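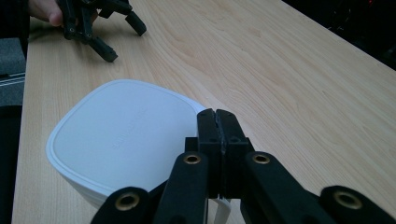

Envase blanco con tapa, sobre mesa de madera clara.

Chapa y carrocería II — Apuntes de la unidad 6
Corrosión en bajos y estribos: diagnóstico, corte y protección

Se entregan en papel y se recogen con grasa, como todos los años. Quien los quiera limpios, que los fotocopie antes de entrar al taller.

6.1 Dónde mirar

El óxido que se ve es el óxido educado. El otro vive dentro del estribo, entre la chapa exterior y el refuerzo, y sale a saludar cuando ya se ha comido la mitad. Empezad por los desagües: una varilla de plástico en cada orificio y a ver qué cae. Si cae tierra, se limpia y se sigue. Si caen escamas, hay que abrir.

Puntos de revisión obligatoria:
— extremo delantero del estribo, detrás de la aleta
— apoyos del gato
— unión del estribo con el paso de rueda trasero
— costuras del piso bajo la moqueta (levantadla entera, no solo la esquina que se deja)

El destornillador se usa para apretar contra la chapa, no para apuñalarla. En la práctica del Rumach hubo quien hizo más agujeros que la sal de la carretera.

6.2 Antes de cortar

Desconectad la batería. Retirad asientos, moqueta y cableado de la zona. Localizad los conductos de freno y combustible; van por donde menos conviene y en el Gaven cruzan justo por encima del larguero.

Si el tramo dañado llega a las bisagras, se sueldan tirantes en el hueco de la puerta antes de tocar nada. Una carrocería sin estribo se cierra unos milímetros sin avisar, y luego la puerta no encaja y la culpa es de la puerta. Medid las dos diagonales del hueco y apuntadlas en la ficha, no en la mano.

6.3 Corte y preparación

Se corta hasta encontrar metal sano y un poco más. El refuerzo interior se repara primero. Parece evidente, pero cada curso aparece un estribo nuevo, bien pintado, soldado encima de un refuerzo que se deshace al soplar.

Las pestañas se limpian a metal por las dos caras. Imprimación soldable en las superficies que van a quedar ocultas. La chapa de recambio se presenta en seco, con mordazas, y se cierra la puerta varias veces antes del primer punto.

6.4 Soldadura

Puntos de tapón en las pestañas, alternando extremos para repartir el calor. En las uniones a tope, puntos cortos y dejar enfriar. El que hace un cordón seguido de punta a punta obtiene una chapa ondulada muy decorativa y un suspenso.

Repaso de las soldaduras con disco de láminas, en este orden: grano 80 solo si hay mucho que rebajar, y después más fino. No se persigue el brillo. Se persigue el nivel.

6.5 Protección

Masilla de costuras sobre imprimación seca, nunca sobre chapa desnuda. La cera de cavidades va al final, cuando ya está pintado, con sonda y por todos los orificios. Los desagües se destapan después (ver 6.1, que por algo está el primero).

Práctica

Vehículo: Mahmoudi del fondo, lado derecho.
Tramo de sustitución: 300 mm de estribo exterior, con 200 mm de refuerzo.
Material: chapa cortada del armario Revosow. El armario se cierra al salir.
Entrega de la ficha: miércoles 26 de diciembre. Sí, hay clase.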